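Tredutside opens shirt repair and resale room in October

Tredutside, the clothing reuse charity, will open a shirt repair and resale room at its Sornonach site in October. The room will take in donated button-up shirts, check and mend them, fold them and put them back on sale at a flat price.

Shirts make up the largest single part of what Tredutside is given. Last year the charity received 2,673 of them and sold 2,133. Most of the others were held back for small faults such as a missing button, a loose cuff or a pulled pocket seam, and the shop had no bench on which to put them right.

Each shirt is now laid flat on a table before anything else is done to it. Staff go down the front placket, then look at the cuffs, the collar and any pocket. Spare buttons are kept by size and shade, and a shirt that needs one is set aside with a paper slip saying where it goes. Once a shirt has passed, the sleeves are laid across the body and it is folded for the shelf.

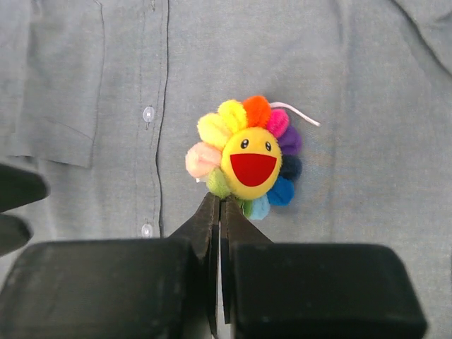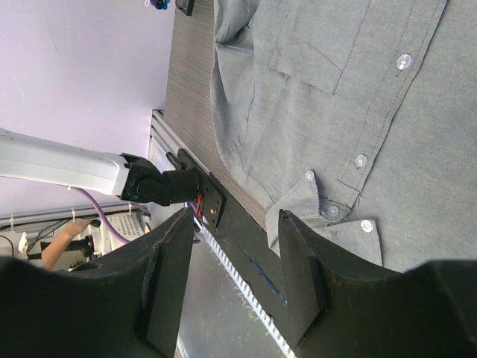
Button-up shirts at Sornonach: with a plush rainbow flower (first picture) and spread on a wood-grain table (second picture).

Sewing supplies and thread have been provided by Krajewska, the haberdashery firm, which has also given roughly 600 shirt buttons in pale and clear shades. The shelving comes from the former Sturnusance warehouse and was moved to Sornonach over the summer.

The room will hold 14 short mending sessions before the end of the year, open to anyone who wants to learn how to sew on a button or close a seam. Places are free and people may bring one shirt of their own. Tables, needles and thread are supplied.

Donations of clean shirts in any size are welcome at the Sornonach counter from 10am. Please fasten the top button and leave hangers at home. Shirts with heavy staining or large tears cannot be accepted at present.

Press contact: Tredutside Press Office, Sornonach | © Tredutside. All rights reserved. | Back to top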